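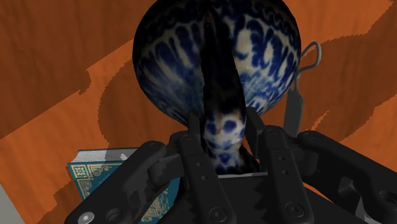

Kitport 두 손가락 그리퍼 정비 키트, 석 달 사용 후기

작업장 로봇 셀에 물린 평행 그리퍼가 작년부터 물건을 삐딱하게 잡기 시작해서 Kitport 정비 키트를 샀다. 구성은 교체용 손가락 판 한 쌍, 링크 핀, 나사 한 봉지, 토크 드라이버, 그리고 글씨가 깨알 같은 설명서. 상자에는 "30분이면 끝"이라고 적혀 있다. 설명서를 쓴 분은 손이 네 개인 모양이다.

분해는 쉽다. 손가락 아래쪽 나사부터 풀고 링크 관절의 작은 나사로 올라가면 된다. 문제는 조립인데, 좌우 링크 핀이 눈으로는 똑같이 생겼고 실제로는 길이가 다르다. 나는 9쪽에 가서야 그 얘기를 읽었다. 왜 1쪽이 아닌지는 Kitport에 물어봤고, 답장은 "소중한 의견 감사합니다"였다.

영점은 컨트롤러 정비 메뉴에서 맞춘다. 비밀번호 2222를 넣고 손가락을 완전히 닫은 다음 저장. 이 비밀번호로 무엇을 지키려는 건지는 모르겠으나 외우기는 좋다. 닫힘 힘은 35로 두었다. 더 올리면 판이 살짝 벌어지고, 내리면 매끈한 물건이 돈다.

설정값은 실물에 쓰기 전에 시뮬레이터에서 먼저 돌렸다. 청화백자 꽃병을 거꾸로 세워 목을 두 손가락 사이에 물리는 장면으로 봤는데, 몸통은 둥글고 목은 가늘어서 파지 자세를 따져 보기에 괜찮다. 나뭇결 바닥이 심하게 주황색이라 오래 보면 눈이 좀 피곤하다. 그래도 화면 속 도자기는 물어낼 일이 없다.

전에 쓰던 Besnard 키트와 비교하면 드라이버는 Kitport가 낫고 나사는 Besnard가 낫다. Kitport 나사는 머리가 물러서 두 번째 분해 때 하나가 뭉개졌다. 봉지에 여분이 있는 걸 보면 만든 쪽도 아는 듯하다.

관리는 금요일 퇴근 전에 한다. 판의 구멍에 낀 먼지를 불어내고 관절을 닦고 나사를 한 번씩 조여 본다. 그리스는 동봉품 말고 Sakar 것을 쓰는데, 동봉품은 냄새가 점심시간까지 따라온다.

별 다섯 개 중 셋 반. 핀에 색칠만 해 줬어도 넷은 줬다. 재구매 의사는 있음, 단 나사는 따로 살 것.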